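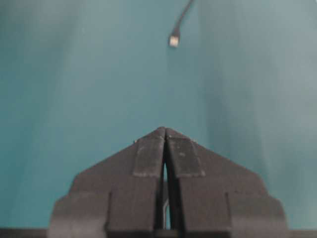
Peltmont学習支援センター 機器貸出窓口
USBケーブルおよび延長ケーブルに関するよくあるご質問

ホーム > ご利用案内 > 機器の貸出 > ケーブル類

当窓口で貸し出しているUSBケーブル、USB延長ケーブル、および館内の備え付け端子の使い方について、利用者の皆様から寄せられるご質問をまとめました。パソコン本体、プロジェクター、録音機材の貸出については、それぞれの案内ページをご覧ください。本ページの内容は5月に改訂しています。

掲載項目
利用資格と申込み
ケーブルの種類と選び方
接続と取り外し
延長ケーブルの使用
動作に関すること
返却、紛失、破損
その他

利用資格と申込み

誰でも借りることができますか。

当センターの利用登録を済ませている方であれば、どなたでもお借りいただけます。登録証を窓口にご提示ください。登録証をお忘れの場合は、予約システムSusoの利用者画面をお手持ちの端末で提示していただくことで代えることができます。登録証もSusoの画面も提示できない場合には、貸出をお断りしています。

一度に何本まで借りられますか。

充電用、データ転送用、延長用を合わせて、お一人につき6本までです。授業や講習会で多数のケーブルが必要な場合は、団体利用としてお申し込みください。団体利用は代表者の方の名義で受け付け、貸出票も代表者の方に1通のみ発行します。

貸出期間はどのくらいですか。

館内利用は当日限り、館外への持ち出しは10日間です。持ち出し期間の延長は、次の予約が入っていない場合に1回に限り認めています。延長の手続きは期間内にSusoから行ってください。期間を過ぎてからの延長はできません。

予約は必要ですか。

通常のケーブルについては予約不要です。窓口に在庫があれば、その場でお渡しします。延長ケーブルおよび、端末とケーブルを一式にした貸出セット「Zeron」は、Susoでの予約をお願いしています。予約された品は当日の閉室まで取り置き、その後は一般の貸出に回します。

窓口に在庫は何本ありますか。

本館と別館を合わせて85本を管理しています。この数には延長ケーブルと変換アダプターが含まれます。試験期間中は貸出が集中し、ご希望の種類が出払っていることがあります。現在の在庫はSusoの「機器」タブから確認できます。

別館でも借りられますか。

別館Sqalliの受付でも貸出を行っています。取扱いは一般的なType-AおよびType-Cのケーブルに限られ、延長ケーブルの在庫はありません。Sqalliで延長ケーブルをご希望の場合は、本館の窓口までお越しください。館内便での取り寄せは現在行っていません。

学外の講師が借りることはできますか。

講師ご本人が利用登録をされていない場合は、招へい元の担当部署からお申し込みください。貸出中の責任は申込者が負うものとします。

ケーブルの種類と選び方

USBの端子にはいくつか種類があるようですが、どれを借りればよいか分かりません。

窓口では主に次の種類を扱っています。

Type-A。パソコンや充電器の側に多い、横長で平たい長方形の端子です。
Type-B。据え置き型の印刷機や一部の音響機器に使われる、角形の端子です。
Micro-B。以前の携帯端末や外付け装置に見られる小型の端子です。
Type-C。近年のパソコンや携帯端末に多い、両端が丸みを帯びた端子で、上下の区別がありません。

ご利用になる機器を窓口にお持ちいただければ、担当職員が端子を確認のうえ適したものをお渡しします。機器を持参できない場合は、機器の取扱説明書にある仕様の欄をお控えください。型番だけでは職員が判断できないことがあります。

「オス」と「メス」、「プラグ」と「レセプタクル」の違いは何ですか。

差し込む側をオス、またはプラグと呼び、受ける側をメス、またはレセプタクルと呼びます。意味は同じです。当窓口の貸出票では「差込側」「受け側」と表記しています。延長ケーブルは一端が差込側、もう一端が受け側になっています。両端とも差込側のケーブルとお間違えになる例が多いため、申込みの際に用途をお知らせください。

充電専用ケーブルとデータ転送用ケーブルは見分けられますか。

外観だけで確実に見分けることはできません。充電専用の品には、当窓口で黄色の管理札を取り付けています。黄色の札がないものは、すべてデータ転送にお使いいただけます。私物のケーブルについて、窓口で判定を行うことはできません。

USB 3.0と表示された機器に、従来のUSB 2.0のケーブルを使うことはできますか。

Type-Aどうしの接続であれば、形状としては互いに差し込むことができ、通常は動作します。この場合の転送速度は、機器、ケーブル、延長ケーブルのうち最も低い規格に合わせたものになります。外付けの記憶装置や映像機器など、速度が必要な用途では、経路のすべてをUSB 3.0以上に対応した品で揃えてください。なお、Type-BとMicro-Bについては、USB 3.0用の差込側が従来の受け口に入りません。

USB 3.1やUSB 3.2という表示もありますが、違うものですか。

規格の改訂に伴って呼び方が変わったもので、同じ速度のものが異なる名称で呼ばれていることがあります。館内の案内表示と貸出票では、混乱を避けるため、購入時の包装に記載されていた名称をそのまま用いています。お手元の機器と名称が一致しない場合でも使用できることがありますので、窓口でご相談ください。

端子の内側が青いものは、必ずUSB 3.0ですか。

青色は目安として広く使われていますが、すべての製品が従っているわけではありません。内側が黒や白でもUSB 3.0に対応した品がありますし、色だけをもって規格の証明とすることはできません。貸出品については管理札の表示をご確認ください。

変換アダプターも借りられますか。

Type-AからType-Cへの変換、およびその逆の変換アダプターをお貸ししています。アダプターも本数の上限に含まれます。アダプターどうしを連結して使用することはお控えください。

接続と取り外し

プラグが受け口に入りません。どうすればよいですか。

Type-Aのプラグには上下の向きがあります。入らないときは、いったん手を止め、プラグを裏返してから改めて差し込んでください。裏返しても入らない場合は、受け口の中に異物がないか、端子の種類が合っているかをお確かめください。力を加えて押し込むと、受け口の内側にある樹脂の板が折れることがあります。この破損は修理ができず、機器本体の基板交換となる場合があります。

向きや規格を、外側の印で確かめることはできますか。
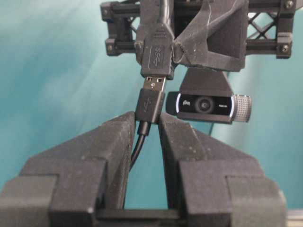

プラグや受け側の樹脂部分に付いている印は、接続の前に確認していただきたい箇所です。印の有無や位置は製品によって異なりますが、手がかりの一つとなります。黒いUSB Type-Aのプラグでは、角形の樹脂部分に三つ又の記号が薄く浮き出しています。これに対し、上から下がっているUSB 3.0の受け側には「SS」のロゴがあり、こちらは高速転送の規格であるSuperSpeedを表すものです。三つ又の記号はUSBであることを示す印であり、それのみで速度の区分まで判断することはできません。印が薄い品は、明かりの下で少し傾けると見やすくなります。

まっすぐ差し込むためのこつはありますか。

受け側とプラグの中心線を合わせ、金属部分の先を軽く当ててから、そのまま押し進めてください。延長ケーブルのように受け側も固定されていない場合は、片手で受け側の樹脂部分を、もう一方の手でプラグの樹脂部分を持つと安定します。左右に揺すりながら入れる必要はありません。金属部分が見えなくなるあたりまで入り、軽く引いても抜けなければ接続は完了しています。製品によっては、奥まで入れても金属部分がわずかに見えることがあります。

プラグの金属部分に四角い穴が空いているのは故障ですか。

故障ではありません。Type-Aのプラグの金属部分には、もともと小さな四角い穴が設けられています。受け側のばねがここに掛かり、抜けにくくする働きをします。穴をテープなどでふさがないでください。穴の縁がめくれている、または金属部分がつぶれている場合は破損ですので、使用を中止して窓口にお持ちください。

取り外すときの注意はありますか。

必ずプラグの樹脂部分を持って、まっすぐ引き抜いてください。ケーブルの線の部分を引くことは断線の原因となります。樹脂部分と線の境目には、曲げによる負担を和らげるための短い保護部が付いている品がありますが、引っ張る力に耐えるためのものではありません。記憶装置を外す際は、先にパソコンの画面上で取り外しの操作を行い、完了の表示が出てから抜いてください。

差し込みが固い、または緩いと感じます。

新しい品は固く感じられることがあります。いったん抜いて端子を確認し、異常がなければ、そのままお使いいただけます。反対に、差しただけで傾いたり、少し触れただけで接続が切れたりする場合は、受け側のばねが弱っていることが考えられます。貸出品であれば交換します。館内の備え付け端子の場合は、机の側面にある番号を添えてお知らせください。

机の下や背面の端子に差すとき、手元が見えません。

無理に手探りで差し込まず、貸出の延長ケーブルを利用して受け側を机上に出してください。閲覧席のうち、机上に端子がある席は座席図に印を付けてあります。機器や机を動かして裏側をのぞくことは、配線を傷めるおそれがありますのでご遠慮ください。

受け側が上、プラグが下という向きで使っても問題ありませんか。

縦向き、横向きのいずれでも使用できます。ただし、ケーブルを宙に下げた状態で長時間使用すると、重みが端子に掛かり続けます。そのような配置となる場合は、窓口でお渡しする面ファスナーの帯でケーブルを途中で留めてください。粘着テープでの固定は認めていません。

延長ケーブルの使用

延長ケーブルを2本つないで使ってもよいですか。

お控えください。当窓口の貸出品については、延長は1本までとしています。全体が長くなるほど信号が弱まり、機器が認識されない、転送が途中で止まるなどの不具合が生じやすくなります。より長い距離が必要な場合は、信号を中継する機能を備えた延長ケーブルがありますので、予約の際に備考欄へご記入ください。

延長ケーブルを使うと、充電が遅くなりますか。

遅くなることがあります。ケーブルが長い、または線が細いほど電圧が下がるためです。充電のみが目的であれば、延長ケーブルを介さず、コンセントに近い座席をご利用ください。

外付けハードディスクに延長ケーブルを使えますか。

電源を別に持つ装置であれば、通常はお使いいただけます。USB端子からの電力だけで動く装置では、起動時に電力が不足することがあります。大切なデータを扱う作業では、装置をパソコンに直接つないでください。

使わない受け側は、そのままにしておいてよいですか。

館内利用の間はそのままで構いません。持ち出しの場合は、付属の保護キャップを取り付けてください。キャップのない受け側にほこりや紙片、筆記具の芯などが入った状態で返却されると、清掃が終わるまで次の方への貸出ができなくなります。

床をまたぐように配線してもよいですか。

通路を横切る配線は禁止しています。講習室で演台から後方の機器までつなぐ必要がある場合は、職員が壁沿いに配線しますので、開始前にお申し出ください。

動作に関すること

接続しても機器が認識されません。

次の順にお試しください。
プラグをいったん抜き、向きを確かめて奥まで差し直す。
延長ケーブルやアダプターを外し、直接つなぐ。
パソコンの別の端子に差す。
別のケーブルに替える。
パソコンを再起動する。

ここまでお試しのうえ改善しない場合は、機器とケーブルを外した状態で窓口にお持ちください。職員が点検用の端末で動作を確認します。点検の際に、記憶装置の中のファイルを開くことはありません。

USB 3.0のケーブルを借りたのに、転送が遅いままです。

パソコン側の端子がUSB 2.0である、途中の延長ケーブルやハブがUSB 2.0である、記憶装置そのものの書き込みが遅い、といった原因が考えられます。また、差し込みが浅い場合やごくゆっくり差し込んだ場合に、低い規格で認識されることがあります。一度取り外しの操作を行い、抜いてから差し直してください。細かなファイルを多数複写する場合は、規格にかかわらず時間がかかります。

端子やプラグが熱くなっています。

充電中に多少の温かさを感じることは異常ではありません。触れ続けられないほど熱い、においがする、樹脂が変色しているといった場合は、ただちに使用を中止し、近くの職員にお知らせください。変色した品は、動作する場合でもそのまま使い続けないでください。

館内の備え付け端末に、私物のUSBメモリを接続できますか。

閲覧席の端末には接続できます。接続時に自動で検査が行われ、終了するまでファイルは表示されません。検索専用端末および受付の端末には接続できません。持ち主の分からないUSBメモリを見つけた場合は、端末に差さず、そのまま窓口にお届けください。

返却、紛失、破損

返却場所はどこですか。

館内利用の品は、お借りになった窓口に直接お返しください。持ち出しの品は、本館とSqalliのどちらの窓口でも返却できます。閉室後は、本館入口の返却箱を23時までご利用いただけます。変換アダプターとZeronは返却箱に入れず、必ず窓口にお返しください。

返却の際、ケーブルはどのように束ねればよいですか。

緩く輪にして、付属の帯で留めてください。プラグの根元を折り曲げたり、本体に固く巻き付けたりしないでください。帯を紛失した場合はその旨をお知らせください。帯のみの紛失について費用はいただきません。

返却が遅れた場合はどうなりますか。

遅れた日数と同じ日数の間、機器の新たな貸出を停止します。閲覧席や図書の利用には影響しません。すでに次の予約が入っていた場合は、窓口からSusoの通知でご連絡することがあります。

紛失または破損した場合、弁償が必要ですか。

通常の使用による消耗や断線については、費用をいただきません。紛失、水ぬれ、改造、無理な差し込みによる端子の折損については、同等品の実費をご負担いただきます。金額は品目ごとに異なり、窓口備え付けの一覧に掲示しています。同等品の現物による弁償は、管理上の理由によりお受けしていません。

借りたときから傷があったようですが、責任を問われますか。

細かな擦り傷や管理札の汚れは、弁償の対象ではありません。金属部分の曲がり、線の被覆の破れ、受け側の割れなど、使用に影響する損傷にお気付きの場合は、お使いになる前にお申し出ください。貸出票に記録したうえで、別の品とお取り替えします。

壊れたケーブルを自分で修理してもよいですか。

貸出品の分解、切断、はんだ付け、テープによる補修は禁止しています。ご自分で修理された品は、動作する場合でも破損として取り扱います。

その他

端子の清掃を自分で行ってもよいですか。

貸出品については、乾いた柔らかい布で樹脂部分を拭く程度にとどめてください。綿棒や金属製の針を受け側に差し入れることはお控えください。水、消毒用の液体、潤滑剤は使用できません。端子内部の清掃は職員が行います。

不要になった私物のケーブルを寄付できますか。

規格や使用歴を確認できないため、寄付はお受けしていません。廃棄を希望される場合は、本館入口脇の小型家電回収箱をご利用ください。

ケーブルの選び方について相談できる時間はありますか。

開室時間中は常時受け付けています。日曜日は返却のみの取扱いとなり、貸出と相談は行いません。講習会の準備など、機器の組み合わせについて詳しい確認が必要な場合は、Susoの「相談予約」から時間をお取りください。相談の際には、使用する部屋、つなぐ機器の名称、パソコンから機器までのおおよその距離をお知らせください。

本ページに掲載のないご質問は、本館の機器貸出窓口、またはSusoの問い合わせ欄までお寄せください。

関連ページ
機器貸出規程
貸出セットZeronのご案内
閲覧席の座席図（電源および端子の位置）
別館Sqalliのご利用について

Peltmont学習支援センター 機器貸出窓口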